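Bench notebook, Brurnstead site, plating cell
Wednesday, June. Started 7:40, writing this between runs so excuse the order

Carried over from last entry: wrist cable strain relief still not right. Re-routed it along the outside of the second link, two ties instead of three, leaves more slack at full reach. Will look at it again after lunch. Līga says the Dikano spec has a minimum bend radius, need to find the page.

Main thing this week is the dessert and fruit line. Kitchen at Festosthorpe plates for 299 covers on a normal day, 12 people on the morning shift, 5 of them on plating. The idea from upstairs is that the arm takes the repeat pick and place (fruit to plate, plate to tray) and the plating crew moves to portion checks, allergen trays and the trolleys. Whether that's a better morning for them is what I want to get out of this, and so far I have mostly opinions, some of them loud.

Oľga came over from the kitchen 8:15 and stayed till ten. Good to have her. She has plated there for years and saw in two minutes what we hadn't in a month: we put the plate where the arm likes it, and a person standing on the other side would have to lean over it to fix anything. Nobody had stood on that side. I stood there. She's right, it gets you in the lower back straight away.

Things she said, written down as close as I could:
- the line has a rhythm, people talk while they do it, and if the arm sets the pace the talking stops
- she doesn't mind losing the fruit plates, she does mind being the one who only gets called when it goes wrong
- who wipes down the gripper and is that time on anyone's sheet
- allergen trays are slower and need a quiet head, so don't give them to whoever is left over, give them to someone trained and pay the grade

That last one isn't ours to decide but it goes in the report. Kristýna to write it up properly, my version will get softened if I do it.

Layout for the morning runs: plate left of center, fruit behind it, bowl at the back. Table moved a hand's width toward the window after Oľga's visit, then moved back because the arm base isn't on wheels, obviously.

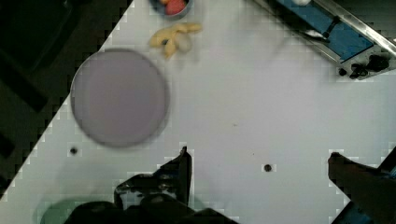 Wrist cam, plate still empty. Yellow piece just behind it, blue bowl at the back.

Notes on the view from the wrist, for Vlastimil mostly:
White table is fine for finding the plate rim but the plate itself comes out soft. Focus is set for something else, not sure what, check what distance the last person left it at. Fingers take up a good part of the bottom and the right side, so anything low left is half hidden behind the gripper. The green piece is an example, you only get part of it. For us that means a pick planned from the wrist view alone is going to miss things a person at the table would see without trying. Want the overhead view in the loop before we show this to the shift again.

Also the plate is plain and flat, no pattern, slightly darker at the rim. Kitchen ones have a raised edge and a logo, Oľga is bringing over a stack. No point tuning on ours any further till then.

Runs. Logged 146 this morning on the yellow piece alone, counts and times are in the shared sheet, not repeating them here. What the sheet doesn't have:

Grip on the yellow one is worse along the thick part than at the end. It's lumpy, so the fingers seat differently every time. If you close slow it settles, if you close fast it rolls. Closing slow costs us the cycle time that was in the pitch. Told Zdislava this before she puts the old number on another slide.

Reach into the bowl is tight. Wrist has to tip and then the cable pulls, see top of page. A shallower dish would fix it but the kitchen uses deep bowls because they stack in the fridge. So we either change their fridge or change our wrist. Voting wrist.

Recovery after a drop: operator presses pause, clears it, presses resume. On paper fine. When Oľga tried it she reached in first and went for the button second, as anyone would, her hands know the job. Speed limit did what it should and she was fine, but pause needs to be where the hand already goes. Front lip of the table on her side, big, pressable with a knuckle because they're gloved. Current one is behind the arm. That's where we stand, not where they stand.

11:30, call with Kratochvíl who do the integration. They want one operator per two cells. I said not in the first three months. They said the business case is built on it. Zdislava asked what the operator does when both stop together and got a long answer with no operator in it. Parked, will come back. My view for the record: one person per cell till the stops are rare enough that the shift stops mentioning them, then ask the shift.

Lunch

1:20. Cable again. Outside routing is better in the middle of the reach and worse at the far end. Līga found the bend radius, we were under it the whole time. Ordering a longer cable, using the spare till then. Nobody run the far bowl position on the old one pls.

Vlastimil wants to try a suction cup on the citrus. Ok but not this week, and not on anything with a soft skin.

Talked to Kristýna about the training days. The plan had one afternoon, everybody in the room, slides. She wants half days in pairs, at the cell, with one of the pair teaching it back the next day. Takes longer and costs cover on the line. I think she's right, the people who will live with this should know how to stop it, move it and retrain a pick without ringing us. If they have to ring us for everything we've only moved thier work into a queue.

Also rotating: two hours at the cell max, then swap. Watching an arm is tiring in a way lifting isn't. I was useless by the end of this mornings runs and all I did was watch and type.

To do
- longer wrist cable (Līga, ordered)
- pause button to front lip, kitchen side (me)
- kitchen plates and one of the real fridge bowls (Oľga)
- overhead view into the pick planner (Vlastimil)
- cleaning time onto the shift sheet as its own line, ask who signs it (Kristýna)
- new cycle time to Zdislava before her slides go out
- focus distance on wrist cam, write it on the tape this time

4:50, arm parked, power off at the wall. Spare cable is in the second drawer.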